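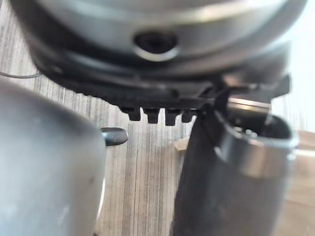 Someone wrote to us in March to say that a metal cup is the last thing in the kitchen anybody shops for, and that theirs had come with the house. We get a fair number of messages along those lines. A metal cup can sit in a cabinet for a very long time before it needs replacing, and most of our customers first come to us for one piece to match a set they already have.

About Gavside

Gavside sells metal drinkware and small tableware for homes, cafeterias, camps and church kitchens. We started as the housewares counter at Dvořáček, a hardware store in Grudov, and became a separate business when the store closed. We kept the counter, two of the display cases and most of the stock. The counter is still in use in our front room and is where walk-in orders are picked up.

What we carry

Cups are the largest part of the business. We stock tumblers, handled mugs, measuring cups and nesting sets, in plain and brushed finishes. After cups come bowls, small pitchers, trays and lidded canisters. At present there are 236 items on the list. We don't carry glass or ceramics, and we don't carry anything with a printed design, although we can engrave a name or number on the base of most pieces.

Sivden is our own line. It has 13 pieces, all with a rolled rim, and each size stacks inside the next one up. The rim took us the longest to settle. An early version was thinner and looked better on the shelf, but people who tried it at home said it felt sharp on the lip, so we went to the wider one. The smallest cup holds a child's serving of milk and the largest will take a full can of soda with ice.

How we work

Everything comes in by the case and is unpacked at the long tables in the back. Cups are checked for dents, rough edges and bases that rock, then washed, dried and wrapped one at a time in plain paper. Pieces with a cosmetic mark go on the seconds shelf at a lower price. Pieces that rock or have a rough edge go back to the maker.

Last year we sent out 2,640 orders, and nearly 1,000 of them were for a single item. We have never had a minimum order and don't plan to start one. Shipping on one cup costs more than we would like, so if you live close by it makes sense to pick up in person.

Matching an old set

If you are trying to match something, send us the height, the width across the rim and a photo of the base. The base is usually more use than the side, as that is where a maker's mark would be. We keep a drawer of older samples from the Dvořáček days and will compare yours against them. Allow a week. If we can't find a match we will tell you which of our current cups comes closest in size, and you can decide from there.

Care

Most of what we sell can go in the dishwasher. Engraved pieces do better by hand. Dry cups before you stack them, or they will stick together and leave a ring. If two are already stuck, fill the inner one with cold water and stand the outer one in warm water for a minute or so. Don't pry them apart with a knife. Scouring pads will scratch a brushed finish, and we can't polish that out for you.

Visiting

The front room is open weekday mornings and until 7 p.m. on Thursday. Parking is behind the building, through the gate. The seconds shelf is on the left as you come in and is restocked whenever there is something to put on it. Cash and cards are both fine. Returns are accepted on anything that hasn't been engraved.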